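Teleoperated demos: gripper keeps bumping the dish rack before it gets to the glass
Posted in Home Robotics > Teaching by demonstration

Nesma Ramadan
Hi all! I've been teaching my arm to unload a dish rack by remote control and I'm having a blast with it, but I'm stuck on one thing. I drive with a leader arm and watch the wrist camera on a monitor. The task is simple to say: reach in, take one piece out of the lower basket, set it down on the table to the right of the rack. Bowls go great. Glasses lying on their side are another story. On the way in I clip the rack with a finger, the whole thing shifts, and I end up chasing the glass around with the camera full of chrome bars.

I have 78 episodes so far and 11 of them have a bump bad enough that I stopped and started over. My questions: do I keep the bumpy ones? And is there a better way to approach, or do I just need more practice? I usually record in the evening after dinner, so the dishes are whatever we ate from. Software is Sinum on the stock settings. Picture from the wrist camera is at the bottom of the thread.

Jeanine Dewulf
Oh, I love this task, it's such a good one to learn on! I went through the same thing last March and nearly gave up on glasses altogether.

First, your approach. If you start low and drive straight at the rack, the fingers come up on the front foot and the edge of the basket before you've really seen where the glass is. Try starting each episode higher and farther back, so you can see the whole basket on the monitor. Line up with the glass, turn the wrist until the fingers sit on either side of it, and only then go down. Turning the wrist once you're between the bars is what gets you in trouble – there's just no room in there.

For a faceted glass, close on two opposite flat sides if you can. It sits in the fingers much better than when you catch it on the corners. Lift straight up until you're clear of the basket, then move sideways. Slow is fine! My early demos were painfully slow and the policy learned from them anyway.

On the bumpy ones: I'd split them. If you touched the rack, backed off and then finished the pick, keep it. Those are really useful, they show the arm how to get out of a bad spot. If you stopped halfway, leave it out of training. I put mine in a folder called "later" and have never opened it, so do with that what you will.

Two more things. Put a strip of tape on the table behind each back foot, so you can slide the rack back to the same place between episodes. Once you've got a policy that works with the rack in one spot, start moving it a little on purpose. And do a few sessions with only the clear glass, because it's the hardest thing to see on camera, and you want plenty of good examples of it from different angles. With a busy background like yours the edges can get lost, so a lamp off to one side helped me a lot.

farouk_b
more data. I have 543 episodes of mugs and it still misses the handle sometimes lol. also check your gripper speed, mine was set way too fast out of the box

Nesma Ramadan
Jeanine, thank you!! I tried the high start on Friday and did 24 in a row without moving the rack once. Turning the wrist first is huge. Going to sort through the old ones this week and pull out the ones where I recovered. And Farouk, I did turn the speed down – much calmer to drive.

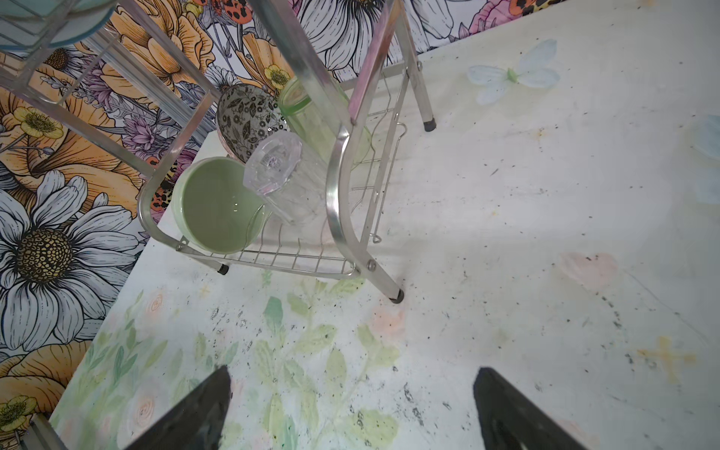 Wrist camera view, dish rack with the clear glass on its side next to the green bowl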